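Search articles Enter keyword Go

Two arms, one bench: a packing lead on a year of changes at Unport

The packing lead at Unport has worked at the school supplies firm for 12 years. For most of that time the returns bench was a place where people stood. They opened pencil cases that had come back from stores, took the pens out, checked the lining and put everything into trays.

Since December, one bench has been run by a pair of robot arms set up by Trikton, and the lead's job has moved with it.

"I used to sort. Now I set up the table, I run the arms and I write down what they get wrong," the lead said. "It's still my bench."

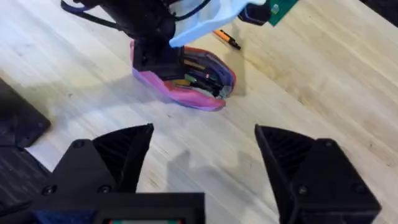 An arm at work on an open pencil case filled with pens and markers.

Pens were the easy part to explain to the team, according to the lead. Fabric was harder. A box keeps its shape when you pick it up, but a soft case folds differently every time.

"People thought it would be faster than us from day one. It was slower. It's still slower on the soft stuff. What it does is keep going through lunch."

The bench has handled 3,859 items so far. The lead keeps the count in a notebook as well as on the computer, a habit left over from the old system, and checks one against the other before going home.

No one lost a job over the change, but three people were moved to the Salehi order line. Two of them like it. The third has asked to come back.

"I understand that. You get used to who you stand next to," the lead said. "The talking is what I miss. With the arms you have to watch, so you don't chat."

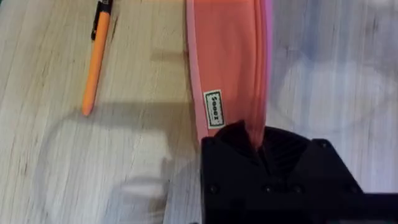
Learning the new work

Training took place in the afternoons, after the trucks had gone. The lead had never used anything more complicated than a label printer and said the first weeks were tiring.

"My eyes hurt more than my back did. Before, it was the other way around."

Management wanted 1,000 items done before it would discuss a second bench. That number has been passed, and the talks are under way. The staff have asked for two things: a pay grade for those who run the arms, and a rule that people rotate off the bench every couple of hours.
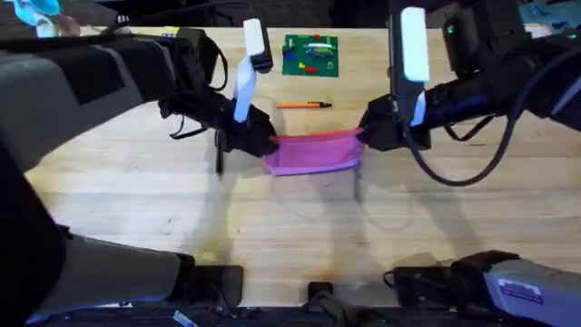 The pay grade has been agreed to in principle. Rotation is still being argued over, mostly because so few people are trained. The lead wants everyone on the floor to have a turn, including those who say they aren't interested.

"If only a couple of us know how to do it, then we can't be sick and we can't take a vacation. That's no good for anyone."

A second bench, if it comes, would go to the Purnis returns, which are nearly all soft cases. The lead expects to hear before the summer.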